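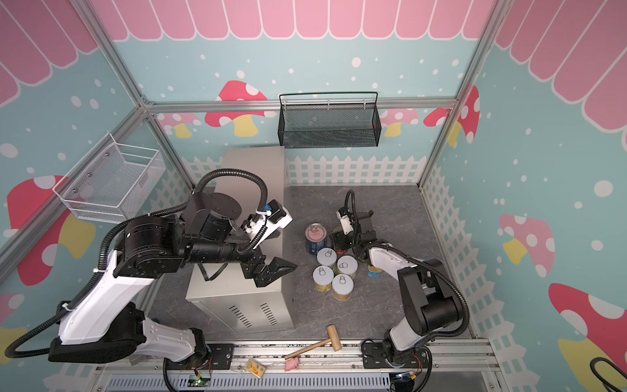

Session 2: Keeping a Small Pantry

Welcome back, everybody, and I hope you all had a good rest over the holidays! Last time we talked about dry goods, so today let's spend our two hours on cans, which I dearly love and could go on about all afternoon. Start by putting like with like, the way the four with the yellow-gold labels stand close together, while the one with the pink lid keeps to the side of the group. A turning base on top of a cabinet is handy too, if you have one (mine came from my aunt and squeaks terribly).

For next week, please empty one shelf at home, wipe it down, and write the date on every lid before it goes back. Khadija Belkadi has the marker pens in Room 514, so do stop by and borrow one.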